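**Against the dishwasher, for wood**

A large wooden bowl should be washed by hand, dried upright, and oiled twice a year. I hold this position against Eirlys Morris, who argued in the Vekness newsletter that modern finishes have made such care obsolete.

Her case rests on film finishes. A film seals the surface until it chips, and then water gets under it at the rim, where cut fibers take up moisture fastest. An oiled surface has no film to fail. It dulls, and dullness can be fixed in an evening with a rag and 300 grit paper.

The schedule I use is June and December. Apply two thin coats and wipe off the excess after each. Pay most attention to the rim, since it also takes the knocks when bowls are stacked.

Morris is right that few households will keep this up. I take that as a case for owning fewer bowls.

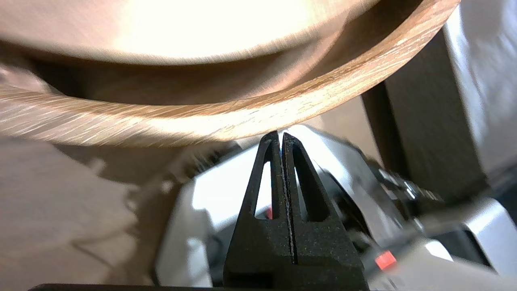
Streaky grain along the rim of a large, light-colored wooden bowl.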